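Pelbridge floor pick-up project
Second progress report to the Devetti Fund
Prepared by Kyrylo Romaniuk
Thursday, August 14, 2025

Work since the last report

We have spent most of this period on soft items. The first report dealt with hard objects on a table, and the arm can now do that well enough for our purposes. Cloth on the floor is a different job. It has no fixed shape, it folds over itself, and the camera at the wrist often sees only part of it once the arm comes down close.

The method is the one set out in the proposal. A person guides the arm through the task, we record what the wrist camera sees together with the arm's movements, and a model is trained on the recordings. We planned for 2000 recordings by the end of the grant and had set 500 as the mark for this report. We have passed that mark. Some of the early ones will have to be done again, as the arm was driven too fast and the pictures are smeared.

What we changed

The main change is to the approach. In the spring the model was trained to go straight to the middle of the cloth and close. It often pushed the cloth along the floor and came up with nothing. We now teach it to look for a raised fold and to come in from the side of that fold, with the fingers closed until the last part of the move. Closed fingers are less likely to catch on a loose edge on the way in.

We also stopped training on plain backgrounds. The Dağdelen room has a pale wooden floor with a lot of grain and knots in it, and the older model sometimes treated a dark mark in the wood as a small object. Training on that floor has cut this down a good deal, though it still happens where the boards are brightest.

Results

We ran 25 test pick-ups with the new model, using cloths it had not met in training. It lifted the cloth and held it in all but 11 of them. Most of the failures had the same cause. The cloth was partly outside the camera's view at the start of the move, and the model chose a fold near the middle of the picture even when there was a better one further out.

The view from the wrist at this stage of the task is mostly floor. The closed fingertips come up from the bottom, the orange cloth is over to the left and runs out of view, and a bit of something bright green shows behind the left finger. A small object half hidden by a finger is hard for the model, and we do not yet have a good answer to it.

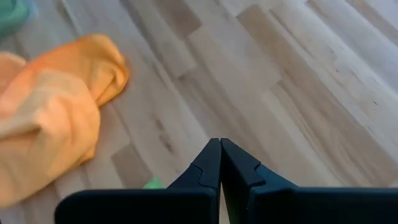 Problems and delays

The first set of fingertips from Randent wore down sooner than we had hoped and we lost working days waiting for the second set. The new ones have held up so far. There is no extra cost to the grant, as the replacement came out of the parts budget.

Labelling is slower than planned. Marking where a good fold is takes judgement, and two people do not always mark the same one. We have written a short guide for this and will send it with the next report.

Plans for September

Repeat the blurred recordings at a lower speed.
Add a short look-round move before the approach, so the whole cloth is in view at least once.
Test on a carpeted floor.

We are not asking for any change to the budget or the end date.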